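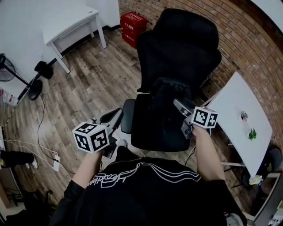

Juvel Releases Height-Adjustable Armrest and Mesh Back Update for the Fesanby Office Chair

Mar 5, 2020

Juvel today announced a revised version of the Fesanby, its mesh-back office chair for desk work in small offices and home workrooms. The revision covers the armrest supports, the headrest mount, the tension of the back mesh and the casters. The outer dimensions of the chair are unchanged, and the new parts can be fitted to chairs already in use.

The Fesanby has a tall mesh backrest, a curved headrest, a padded seat and two padded armrests. It is sold in black. The chair is intended for use at desks without a keyboard tray, where the user's forearms rest partly on the desk and partly on the chair. Most of the changes in this release concern that arrangement.

Armrests

In the previous version, each armrest support was fastened to the seat pan by two bolts, and height was set with a knob under the pad. Service records showed that the knob worked loose when the chair was pulled toward the desk or lifted by its arms. The revised support is a single curved piece with a push-button latch on the outer side. It has 7 height positions over a travel of 100 mm. The latch engages in both directions, so upward force on the pad no longer changes the setting.

The pad is now attached from below with three screws and can be replaced without removing the support from the seat. Left and right pads are identical. Left and right supports are not interchangeable, and each is marked on the inner face.

"The armrest was the part that generated the most service requests, and nearly all of them were for the same knob," said Ilham Rahman, product engineer at Juvel. "We removed the knob. The rest of the work was keeping the mounting points where they were so that existing owners could install the new support with the hex key they already have."

Backrest and Headrest

The back mesh is held in a closed frame and stretched during assembly. In the revised version the mesh is tensioned separately in the lumbar and shoulder zones. The lumbar zone is firmer than before. The shoulder zone is unchanged. The mesh cannot be retensioned by the user and is supplied only as part of a complete back frame.

The headrest mount has been moved to the rear of the frame and tilts through 85 degrees. At the rearmost position the headrest sits behind the line of the backrest and does not contact the head during upright work. Users who do not want a headrest can remove it by releasing two screws and fitting the supplied cover plate.

Floor Contact

The standard casters on the earlier Fesanby were specified for carpet. On plank floors they rolled more freely than intended and tended to collect grit, which left fine marks along the grain. The revised chair ships with soft-tread casters for wood, laminate and tile. Carpet casters remain available at no charge when requested with the order. The stem diameter is the same for both types.

Juvel recommends that users on plank floors wipe the caster treads monthly and check for embedded grit. A floor mat is not required with the soft-tread casters. If a mat is used, it should extend past the reach of the base in all directions.

Placement Guidance

The instruction sheet has been rewritten and now includes a section on placing the chair in a room. The main points are as follows.

Allow enough room behind the chair for the backrest to recline fully without touching a wall. Brick and other rough surfaces will abrade the mesh and the edge of the headrest.

Set armrest height with the chair at the desk. The top of the pad should clear the underside of the desktop by a finger's width if the arms are to pass beneath it. On small desks with thin legs, check the clearance between the legs as well as the height.

Keep the path to exits and to any fire-safety equipment free when the chair is not in use. The chair should be stored under or beside the desk and not in a corner where such equipment is kept.

Route cables through the desk grommet or along the wall. Cables left on the floor are the most common cause of damaged casters.

Testing

The revised chair was evaluated over a trial period beginning last July. A total of 107 chairs were placed with participating offices, including the customer support floor at Cideo. Participants used the chairs for regular desk work and reported faults through a standard form. Armrest height, latch function, caster condition and mesh deflection were measured at the start and at the end of the trial.

No latch failures were recorded. Two back frames were replaced for uneven mesh tension, and the tensioning fixture was adjusted as a result. Several participants reported that the latch button was difficult to find by touch from a seated position. The production button is larger and has a raised edge.

"We asked for chairs that staff could set up themselves and then leave alone," said Babar Jadoon, facilities manager at Cideo. "Our floor is wood throughout, so the casters mattered to us as much as the arms did. We have asked for the softer ones on all of our remaining chairs."

Availability and Retrofit

The revised Fesanby is available to order now through Juvel and through its distributor, Aliyu. Chairs are shipped partly assembled. The base, gas lift and casters are fitted by hand, and the back frame and armrests are attached with the supplied hex key.

Owners of the earlier version can order the armrest supports, headrest mount and casters as separate kits. The armrest kit contains both supports, both pads, fasteners and a printed sheet. Installation does not require removal of the seat from the base. The back frame is available through Aliyu only and should be ordered with the serial number printed under the seat pan.

Parts for the earlier armrest, including the knob, will be supplied until existing stock is used up. Warranty terms are the same for new chairs and for chairs fitted with retrofit kits.

About Juvel

Juvel designs and assembles seating and desks for offices and home workrooms. Its products are sold directly and through Aliyu. Assembly sheets and parts lists for current and discontinued models are available on request from the Juvel service desk.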